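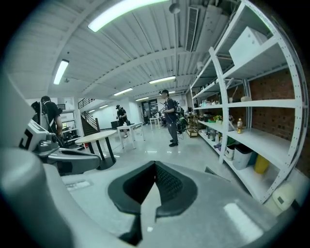

I took on the shelves in November, mainly so I could stop moaning about them. The unit along the brick wall has been there as long as we have rented the room, and everything that doesn't have a home ends up on it. Drinks, jars, spare leads, post for people who left. Dede Atinga offered to help and we gave it two mornings.

The shelving itself is fine. I looked at replacing it with a closed cupboard from Drevholm, which would have cost £189 before delivery, and then measured the wall again and decided against it. A cupboard would hide the mess but it would be the same mess. Open shelves at least let you see what you've got.

We took everything off one level at a time, wiped the shelf and only put back what somebody could give a use for. Dede wrote the labels. I found 36 batteries in an old Brutasard biscuit tin, most of them flat, and a set of hex keys I'd already bought again.
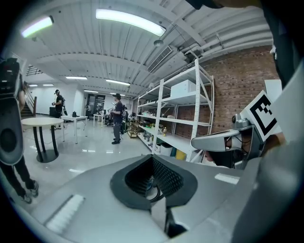
Where things go matters more than how many boxes you buy. My rule now is that heavy or bulky things used every week go at the bottom, small things go at hand height and the top is for what we hardly touch. A white box sits up on the upper shelf and a white storage bin at the bottom, and I'm happy with both of those. The lower shelves are still a mixture, with a small bottle next to whatever else got put down that day. I have given up on making them perfect. One shelf where people can dump things is reasonable in a shared room, as long as it is only one.

The tables were the next job. They collect things in the same way, and the white ones are worse than the round one, I think because they look more like work surfaces. We agreed that they get cleared at four o'clock. It has mostly been kept to. Dede sets an alarm on her phone and goes round with a tray.

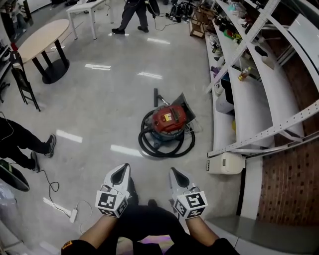 Floors came last, and I should have thought about them earlier. Pulling things off shelves brings down a surprising amount of dust, and I had already swept once before we started on the top level, so that was a waste of half an hour. Start high and leave the floor until the end. The same goes for leads. I would coil up anything not in use before cleaning, and I've put a hook on my list for the extension leads.

Still to do: the wooden cart, which I haven't touched, and new lids for two of the tubs. Zamora had some of the right width but not the right depth. Dede thinks the Cosach ones will fit, so I'm going to take a tub down there and try it before I buy any.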